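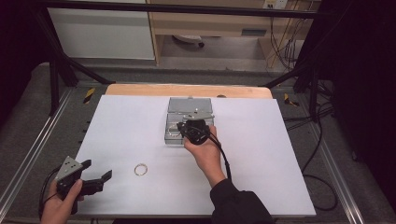

Wanda Ruiz-Ortega wrote in after the first release to say that a table of stated repair times is a table of wishes, and that anyone who has fixed a hinge at the kitchen table could have told us so for free. Fair enough. She also asked why we were publishing it. The rest of this file is an attempt at an answer, and she may still not like it.

Kundo Repair Times

Kundo is a plain text table of how long home repair guides say a job will take, next to how long people reported it took them. It covers small household jobs: latches, hinges, drawer runners, lamp cords, zippers, clock cases, kitchen scales. There are 829 rows drawn from 33 printed and online guides.

Version: 2
Last edited: May 24, 2020
Format: one tab-separated file, UTF-8, header on the first line
Contact: open an issue

What is in a row

job: short name of the repair, in our words
guide: code for the guide it came from
stated_min: time the guide gives, in minutes
reported_min: time a reader reported, in minutes, or blank
tools_listed: tools the guide says you need
tools_used: tools the reader says they used
finished: yes, no, or partly, by the reader's own account
note: free text, lightly cleaned

If a guide gives a range, we kept the upper end. This is generous to the guides. We tried the midpoint in version 1 and got complaints from both directions, so at least now the rule is simple.

Where it came from

The stated times were typed in by hand from the guides. The reported times came through the Bando form, which asked people to pick a job they had done and fill in a few boxes. No one checked them. A person who says a drawer runner took 60 minutes may have timed it with a kitchen timer or may have guessed a month later. We can't tell which, and neither can you.

The guides in the Quezada group (codes beginning with Q) share a good deal of wording. We suspect some of their times were copied from one to the next. Treating them as separate sources will make the guides look more in agreement than they are. If you need independence, keep one Q guide and drop the others.

What we think it shows

Less than people want it to. Reported times are usually longer than stated times, and the gap is widest for jobs that begin with opening something that was never meant to be opened. That sounds like a finding. It could also be that people who had a bad afternoon are more eager to fill in a form. The people who fixed a latch in five minutes and went to lunch mostly didn't write to us.

The tools columns are more useful, in our view. A guide that lists one screwdriver and gets reports of pliers, a file and a borrowed clamp has left something out, and that doesn't depend on anyone's memory of the clock. We would start there.

What not to do with it

Please don't average the whole reported_min column and quote the result. It mixes zippers with clock cases. An early user did this for a sales page, and the number has been following us ever since.

Don't use it to set pay rates for repair work. These are amateurs at home.

Don't rank the guides. Several have too few reports for a ranking to mean anything, and the better-written guides seem to draw people who are willing to try harder jobs.

We have also seen a claim that this table proves home repair saves a household roughly 2,000 dollars a year. There is no money column in the file. There never was one.

Known problems

Blank and zero were mixed up in part of version 1. Blank now means no report. There should be no zeros left in reported_min, so tell us if you find one.

"Partly" in the finished column is doing too much work. Some people used it for "works but ugly" and some for "gave up, will come back to it." The note field sometimes helps.

The Dirnden guide was translated before we got it, and its word for "catch" may cover both latches and clasps. We filed those rows under latch. Filter on guide code D1 if this matters to you.

Changes since version 1

Range rule changed from midpoint to upper end.
Blanks and zeros separated.
Duplicate reports removed where the note was word for word the same.
Job names made consistent, except "lid stay," which is still spelled two ways in the notes.

Corrections

Send the row, the guide page and what you think it should say. A correction without a page reference will sit in the queue until someone has the guide open.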